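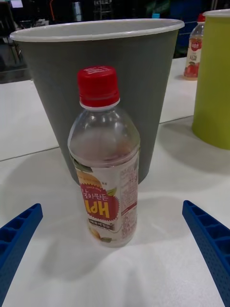

In by 9 this morning and the building was still cold. Ilham had left the heater off again, or it had tripped, so I kept my coat on for the first hour. Did the start-up list, checked the wrist camera, moved the leader arm through its range a few times to loosen it up. The elbow still has that slight drag on the way down. I have learned to lean into it, which Cecilia says is a bad habit because the drag ends up in the recordings.

Bottles today. The job is to pick up the drink bottle, lift it clear, carry it over to the dark bin and let it go inside. It sounds like nothing. With my own hand I could do it while talking on the phone. Through the leader arm it takes up to 30 seconds, and that is on a good one.

The trouble at the start was height. If I close the fingers too high they meet on the narrow part under the cap and the bottle swings when it comes up. Too low and the fingertips brush the table, the arm stiffens and I have to throw the take away. The right place is just above the middle, and I can't feel it, so I have to do it by eye. I spent most of the first batch finding that out. Adjoa watched a couple and told me to stop looking at the bottle itself and look at the gap on each side of it. When the two gaps match, close. That helped more than anything in the written guide.

The shiny plastic is awkward too. On the wrist view the reflections near the shoulder shift as the arm comes in and I keep thinking the bottle has moved. Twice I corrected for a movement that hadn't happened and knocked it over. Clifford says to keep those if I recover properly, meaning if I stand it up again with the arm and carry on. If I reach in with my hand it's no good and has to be deleted. I recovered one and deleted the other.

After the tea break we started changing the layout between takes. Turn the bottle so the label faces another way, shift it a hand's width, swap the red drink to the front and put the pale one behind. Clifford draws up the order so that we don't fall into our own favourites. I would put it in the same comfortable spot every time if I were left to it. So would everyone, he says, and then at Dummont they get an arm that can only find a bottle in one place.

I am slower than Adjoa but my lines are smoother. Cecilia put a few of mine next to a few of hers on the big screen after lunch. Adjoa goes straight in, fast, and makes a small fix at the end. I come round in a curve. Cecilia wants us closer together - she said the model will try to do a bit of each and end up in the middle, where there may well be no bottle. So for the afternoon we agreed to come in level, stop for a breath, then close. I found the stop hard. My hand wants to get on with it.

Damian ran the trained version on the other bench with the data up to last week. I went over to look. It was odd to see it hesitate before closing in just the way Ilham does. It got the bottle off the table and over the bin and then held it there without opening. He thinks we are all letting go too quickly, so there is hardly any of that part for it to learn from. We are to hold still over the bin a little longer before releasing. He'll put it in the guide tonight.

We passed 956 takes for the bottle job by the time I signed off. Cecilia wrote it on the whiteboard under the Fotine heading. Mine are a fair share of those but I didn't work out how many. The next object is the tall green tub, which I am not looking forward to. It is wide and I think the fingers will only just go round it.

Shoulder is sore on the right side. I had the chair too low all day and only noticed at the end. Must raise it before I start tomorrow, and bring the flat cushion.

Missed the first bus to Brindadstead and waited 10 minutes for the next. Soup and toast for tea. Mok had been sick on the mat by the back door, so that was my evening tidying. When I reached for the milk I caught myself coming in level and stopping before I closed my hand.

Rang Mum, no news. Bed early. Ask Ilham about the heater.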